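Basex Bedding & Soft Goods, stock page, updated October 7, 2018. Prices on request, ring or email. Ximeng does the orders, Tianyou Gu does packing and returns.

New in: the striped lot. Colour blocks, lots of them, goes with most plain sheets. Plain navy and the moon and stars navy below too. 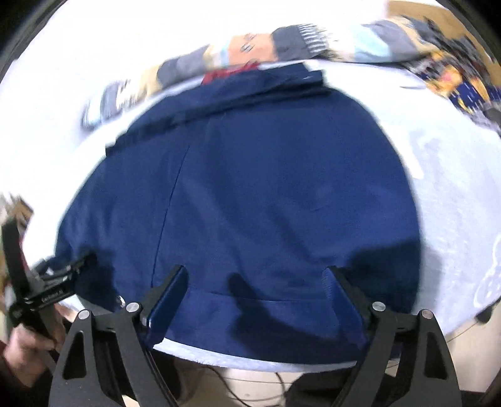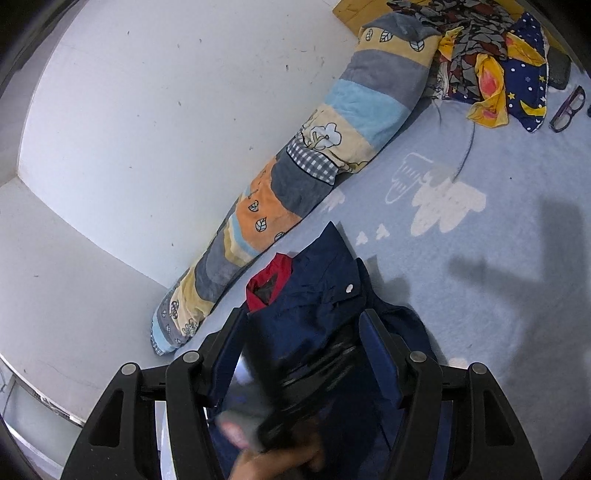

## Striped bolster, long

- Bands in pale yellow, grey, sky blue, orange, dark slate, plus blue-and-white gingham
- White leaf outlines, little trees, a cloudy flower motif
- Long enough to run down the wall side of a bed, good for a cold wall or for small ones who roll
- Cover zips off. Wash at 30, inside out, no tumble drying please
- Inner is hollow fibre, spot clean only

Measure your bed first!! We had a run of returns in April from people who hadnt.

## Navy with moon and stars

Small white dots, yellow stars, yellow crescent moon near the edge. Blanket weight, fine on its own in summer, under a duvet the rest of the year. Colour holds well but do the first wash seperately. Not with the pale blue sheet. Please.

## Pale blue sheet, cloud print

White clouds, big and small. Fitted, deep corners, single and small double only for now. Doubles are coming from Su, no date yet, ask Ximeng.

## Sizes and stock

- Bolster: two lengths, long and extra long
- Bolster covers, spare: 13 left in the long, extra long sold out
- Fitted sheet, single: plenty
- Moon blanket: one size

Trade orders from 500 pieces, mixed designs ok as long as cartons are full. Warehouse at Timthorpe holds about 4000 so most things go out same week. Bigger than that, ask first.

## Delivery and returns

Reltel van for local, post for everyone else. Bolsters go rolled and bagged, leave flat overnight before use, they plump up. Returns within a month, unwashed, tags on. Put the order number INSIDE the parcel, Tianyou can't match them otherwise.

Swatches free, up to four per customer. Say which bands you want, the orange goes quickest.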